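Three Grippers, One Bin
A week of mixed-object picking shows where the time goes, and most of it does not go to grasping

Wednesday, September 4, 2019

Bin picking demonstrations tend to favor the gripper that the demonstrator sells. A suction cup is shown lifting boxes, a soft hand is shown lifting tomatoes, and a parallel jaw is shown lifting machined blocks that were cut to suit it. The buyer is left to guess how each would do on the other vendor's parts.

The integration shop Badawi spent the last week of August on a narrower question. Its client, the returns processor Ultberg, handles household goods and toys that arrive in no particular order. The client wanted to know which end effector to specify for a sorting cell, and whether one tool could cover enough of the stream to avoid a tool changer.

Three candidates were mounted in turn on the same arm. The first was the Urkus parallel gripper, an electric unit with long flat fingers. The second was a linkage gripper from Cullberg, with jointed fingers that close around a part. The third was a single-cup suction tool that Badawi builds in its own shop. Controller, camera and grasp planner stayed the same throughout. Finger force was set once per tool at the start of the week and left alone.

The test set held 13 objects, chosen from the client's reject shelf to cover thin sheets, handles, rings, soft toys and shapes with no obvious grasp axis. Each run began with the objects tipped into one bin and ended when the planner found no grasp it would accept. A second bin behind the first received the parts. Both were fixed to the table so that a finger dragging along a wall would not shift the calibration.
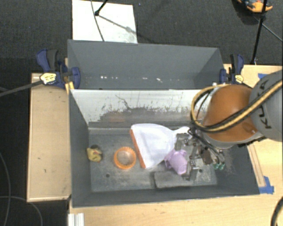

The arm over the front bin, with the fingers down beside a light purple plastic piece that overlaps a white dustpan.

Overlap caused more trouble than shape did. When a small part rested on a large one, the planner often proposed a grasp on the small part with one finger landing on the large part below. The Urkus fingers, which are rigid, stopped at contact and tripped the force limit. The Cullberg linkage gave way by a few millimeters and usually completed the close, though the part was sometimes held off center and had to be set down and taken again.

Flat parts reversed the order. A dustpan lying face up offers a handle at one end and very little elsewhere. The Urkus unit took the handle on the first attempt in most runs. The linkage gripper needs clearance on both sides for its joints to swing, and near a wall it did not have it. The suction tool lifted the pan from its broad face without difficulty and then failed on nearly everything that had a ridge, a hole or a seam where the cup wanted to seal. Rings were out of reach for it entirely.

Walls deserve a separate note. The planner was given a keep-out margin of 7 millimeters from every bin surface. That margin protected the fingers and also made the corners unusable, so small toys that rolled to the edge stayed there. Cutting it to 3 millimeters recovered most of them at the cost of regular scraping, and the fingertips had to be dressed at the end of each day.

Hose and cable routing took up more shop time than any of the grippers. A bundle that is slack enough for the wrist to turn is also slack enough to pass in front of a fixed camera. Badawi rerouted it twice and then limited wrist rotation in software, which removed some valid grasps along with the bad views.

On cycle time, the differences were small. The arm spent most of each cycle in transit or waiting for the planner, and a gripper that closes faster made little impression on the total. Retries mattered far more. A failed grasp costs a full cycle plus a new image, and a part that slips in transit may land somewhere worse than where it began.

The shop's recommendation was the linkage gripper, fitted with narrower fingertips, and a small suction cup mounted beside the palm for flat goods. A second trial with that arrangement is planned, using five bins of stock drawn directly from the client's line.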